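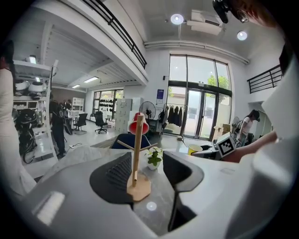

Home Talks Kitchen Things Archive About

Speaker notes: The mug tree deserves better
Posted Tuesday, April 5, 2022 in Talks, Small Storage
7 comments

(Wait for the door at the back to stop swinging. Mug in hand. Don't drink from it yet.)

Hello, and thank you for coming to an evening talk on where to put your cups! I asked the Jodthorpe people for the slot after the tea break on purpose, so I hope most of you have just handled a mug and can remember what it felt like to put it down.

Opening question to the room: hands up if you own a mug tree. Now keep them up if it's out on the worktop. (In February hardly any hands stayed up. Most were in a cupboard or the garage. Expect the same.)

I love mug trees. I've loved them since I was small, when ours lived beside the bread bin and I was allowed to hang up the cups after drying. It was the one kitchen job I could do properly – you have a peg, you have a cup, you put one on the other and it stays there. I still get a bit of that every morning.

PART ONE – WHAT IT IS

A pole, a base and some arms. Say this slowly and hold up the bare one. People laugh, which is fine, but then go through the parts properly.

The pole. It wants to be taller than you think. If the lowest arms are too near the base, the cups on them knock against it and you end up not using those arms at all.

The base. Pass round the wooden ones now. Let people feel the weight. Round bases look neat but the ones with flat sides are lovely to use, as you can line a side up against the wall or the edge of a tray and it sits square. Eight sides is my favourite. You can turn it a little at a time and it always looks as if you meant it.

The arms. Angled up, always. Show the one with the level pegs (the Flakov, the one I painted green) and tap it so the cup slides. Then the same tap on a tree with angled arms. The cup swings and settles. I could do this all night.

How many arms? The shops like to sell you a big one. I'd say start small. Two short arms is plenty if you live alone or there are two of you, and a small tree can stay out near the kettle where a big one would get moved to make room for the chopping board, and once it has been moved it's finished.

PART TWO – HANGING THINGS ON IT

Do this part standing up, away from the lectern.

By the handle, on the arm. Ordinary. Show it anyway, and show which way the handle wants to face. If you're right-handed, turn the tree so you can take the cup off with your right hand and be holding it the right way up when it leaves the peg. Ask a left-handed person to come and try it and then turn the tree for them. (This gets a really good reaction, have the tea towel ready to put under the base if the table is slippery.)

Upside down, over the top of the pole. My favourite bit! The top of the pole is a spare place, and hardly anybody uses it. Any cup with a wide enough mouth will sit over it. No handle needed, so it's a home for the beaker that never fits anywhere else. A bright cup looks wonderful up there, too. I use a red one with a white inside at home and I can find it before I've got my glasses on.

Two cautions.

Heavy stoneware on top makes the whole thing tall and tippy, so keep the top for something light.

A cup with a very smooth inside can turn on the pole if someone brushes past. Mine does. I've got used to it, but if you have a cat, think about it.

Somebody will ask about drips. Answer: I dry my cups first, or nearly. Wooden trees don't enjoy being rained on every day and the base is what suffers. If you must hang them wet, put a folded cloth underneath and move it when it's soaked. A wipe of oil on the wood now and then does it good as well. I use the same stuff I use on my spoons.

PART THREE – WHERE IT STANDS

Slide with the table layouts. Don't read it out.

Put the tree where the drink gets made. Sounds obvious, and yet I've been in so many kitchens where the kettle is at one end and the cups are at the other. In a shared workplace it's even worse. At the Zanov building they had a beautiful kitchen corner and every cup was behind a cupboard door with a sticky hinge, so everyone drank from paper cups and then felt bad about it. We put a small tree on the table itself, where people were working. That was all we changed.

A word for paper cups, while I'm there. I'm not here to tell anyone off. They're useful when visitors come, and the coloured ones are cheerful. But a paper cup has no place to go back to, and that's why you find them on windowsills.

What to stand beside it. A little plant in a plain white pot! I'm serious. Give a mug tree a neighbour and it looks like a corner of the room that somebody looks after. Keep the plant low so the leaves don't get into the cups. If your table top is a stone or marbled one, wood next to green looks especially good on it, and a piece of felt under the base saves you the scraping noise.

Leave a hand's width all round. You need to get your fingers in behind the cup without knocking the next thing along.

(Saab joke here ONLY if the room is warm. It's about the cup holder in my old one. It fell flat in February.)

PART FOUR – EVERYONE HAS A GO

Allow plenty of time for this, it always runs over. Trees out on both long tables, cups in the crate under the first one. Ask people to take up to two cups each and set up a tree they'd be happy to live with. Then everybody moves along one place and takes a cup off somebody else's tree, using one hand only.

Watch for:
– arms pointing straight at the person sitting down
– cups hung so close that they chink
– the lovely moment when someone tries the top of the pole without being told

Let them talk. The talking is better than my slides. Last time a whole table got into whether the favourite cup should go at the top or be kept back where guests won't take it, and I had to ring the bell to get them to stop.

Questions, then give back the borrowed cups. The chipped blue one is mine and goes home in my bag, wrapped in the tea towel.

Share 2 Comments 7
Tags: mug trees, wooden kitchenware, talks, tea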